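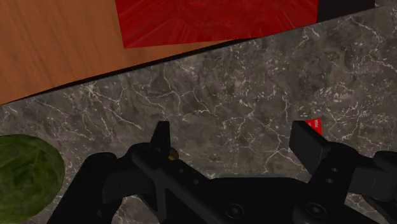

Gemeinsam kochen, getrennt abwaschen: Lulomeck eröffnet offene Nachbarschaftsküche in Sirndale

Sirndale, im Februar. Wer in Sirndale nach 20 Uhr noch etwas Warmes essen möchte, hatte bisher die Wahl zwischen der Tankstelle und der Verwandtschaft. Der Verein Lulomeck erweitert dieses Angebot nun um eine dritte Möglichkeit. Am kommenden Sonntag um 11 Uhr öffnet im ehemaligen Fundbüro am Bradlower Tor die erste offene Nachbarschaftsküche der Stadt. Gekocht wird gemeinsam, gegessen wird an einem langen Tisch, und über die richtige Menge Salz wird erfahrungsgemäß bis zum Nachtisch gestritten.

Der Umbau hat 15 Monate gedauert. Geplant waren sieben. Die Differenz verteilt sich auf eine Lüftungsanlage, die zunächst nach Bradlow geliefert wurde, und auf die Frage, ob ein Raum, in dem jahrzehntelang Regenschirme lagerten, im Sinne der Bauordnung als Aufenthaltsraum gelten kann. Er kann. Die noch vorhandenen Schirme, insgesamt 69 Stück, dürfen am Eröffnungstag gegen glaubhafte Beschreibung abgeholt werden.

„Wir wollten einen Ort, an dem man sich nicht anmelden muss, um Hunger zu haben“, erklärt die Vorsitzende Vy Khổng. „Anmelden muss man sich jetzt leider doch, wegen der Versicherung. Aber das Formular passt auf eine Seite, und die Rückseite haben wir für Rezepte freigelassen.“

Das Programm der ersten Wochen bestreiten Gäste aus der Nachbarschaft. Den Auftakt macht Mỹ Hồ mit einem Suppenvormittag, der nach ihrer Auskunft um 11 Uhr beginnt und endet, wenn der Topf leer ist. Po-yen Lu übernimmt den Mittwoch und widmet sich dem Kohl, einem Gemüse, das er für unterschätzt hält und dem er deshalb gleich vier Abende einräumt. Der Kurs „Reste, die niemand gewollt hat“ unter der Leitung von Hậu Hoàng ist bereits ausgebucht. Eine Warteliste liegt aus. Auch sie ist recht voll.
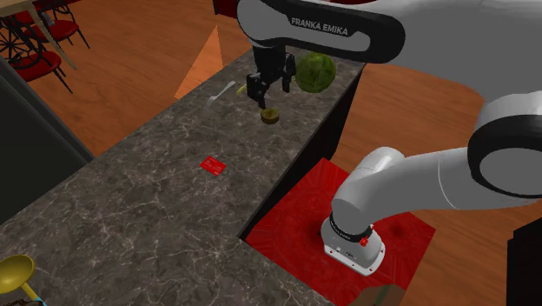 Arbeitsplatte mit weiß geädertem Marmor, darauf Gabel und rote Karte.

Für die Teilnahme gilt eine überschaubare Hausordnung. Messer werden mit dem Griff voran weitergereicht, Handys bleiben in der Jackentasche, und wer einen Topf anbrennen lässt, schrubbt ihn selbst. Diskussionen darüber, ob Spülen ohne Handschuhe ein Zeichen von Charakter sei, wurden auf der letzten Mitgliederversammlung vertagt. Der Punkt steht im nächsten Protokoll wieder an erster Stelle.

Finanziert wird die Küche aus Mitgliedsbeiträgen, Spenden und dem Erlös eines Kuchenverkaufs, der 600 Euro einbrachte und dem Verein zudem die Erkenntnis, dass in Sirndale mehr Marmorkuchen gebacken als gegessen wird. Die Feinkosthandlung Đỗ liefert in den ersten drei Monaten Gemüse und Kräuter zum Einkaufspreis. Im Gegenzug darf der Inhaber jederzeit mitessen, eine Vereinbarung, bei der nach heutigem Stand offen ist, welche Seite besser verhandelt hat.

Aus dem benachbarten Bradlow, das seit Jahren eine eigene Gemeinschaftsküche ankündigt, kamen freundliche Worte. „Wir gratulieren Sirndale und werden uns die Sache sehr genau ansehen“, sagt Vinh Cù vom dortigen Kulturkreis. „Vorzugsweise zur Mittagszeit.“

Der Eintritt zur Eröffnung ist frei, eine eigene Schüssel ist mitzubringen. Leihschüsseln gibt es gegen Pfand, solange der Vorrat reicht, und in Farben, die man sich zu Hause nicht hinstellen würde. Kinder unter sechs Jahren kochen in Begleitung, Erwachsene auf eigene Verantwortung.

Die regulären Öffnungszeiten sind mittwochs und freitags von 17 bis 22 Uhr sowie sonntags von 11 bis 15 Uhr. In den Schulferien bleibt die Küche geöffnet, an Feiertagen entscheidet der Vorstand nach Appetit.

Über Lulomeck
Lulomeck e. V. ist ein gemeinnütziger Verein mit Sitz in Sirndale. Er betreibt einen Werkzeugverleih, einen Lesekreis mit wechselnder Beteiligung und ab sofort auch eine Küche. Der Name geht auf einen Schreibfehler im Gründungsprotokoll zurück und wurde aus Kostengründen beibehalten.

Pressekontakt
Vy Khổng, Vorsitzende, Lulomeck e. V., Am Bradlower Tor, Sirndale. Medienvertreter werden um kurze Anmeldung und um Angabe etwaiger Unverträglichkeiten gebeten.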